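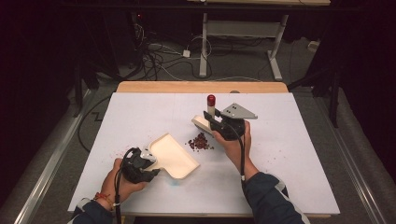 Summary of the period

Stidley Community Kitchen is halfway through its grant year with the Anivcombe Fund. The cooked lunch runs on two days a week as planned. The Sunday session started a month late because the boiler at the hall failed its safety check, and we could not open until a new part had been fitted. All other work is on time apart from the growing beds, which are covered further down.

Lunches

We served 1000 meals between April and the end of September. Demand is heaviest in the last week of each month, when we have twice had to stretch a stew with extra lentils and bread. We now keep a reserve of dried and tinned food for those weeks and have stopped turning people away.

The menu has settled down. Fish pie was dropped after June as it cost too much per head. Vegetable curry, cottage pie and a pasta bake make up most of the rota, with soup as a second choice. The average cost of a meal is 80 pence for ingredients, which is inside the figure we gave in our bid. We expect this to go up a little over the winter when we get less from the allotments.

Cooking classes

Two courses of six weeks have finished and a third is under way. In total 51 people signed up and 17 of them have gone on to help at the lunches or joined a second course. Attendance on the evening course was poor. Several people told us the last bus back to Tedent leaves at ten past eight, before the class ends, so the third course begins at half past five instead. 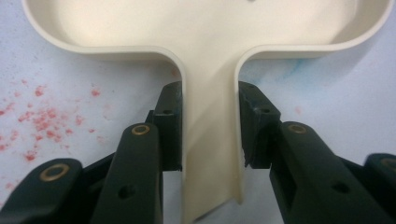
The later courses will keep to this time if numbers hold up. We have also cut the recipe sheets down to one side of paper and put all the weights in grams, after complaints about the mix of cups and ounces in the first set.

Growing beds

Work on the beds behind the hall is behind schedule. The ground was harder than expected and there was a layer of old rubble under the turf, so we had to hire a digger for a day. The cost was met from the small repairs line and we are not asking for more money. Four beds are filled and planted with garlic, broad beans and winter onions. The last two will wait until March.

Spending

We have used slightly less than half of the grant. The underspend is on food, owing to the late Sunday start – we would like to carry it into the winter months and ask for your agreement to this. The freezer was bought in May and is in use. Hall hire will rise in January, and we have allowed for this in the forecast sent with the accounts.

Next six months

The fourth course opens for bookings in November. We will be closed for one week at Christmas and will give out food parcels beforehand to anyone who asks. The kitchen floor also needs attention near the sink, and we are waiting for a second quote.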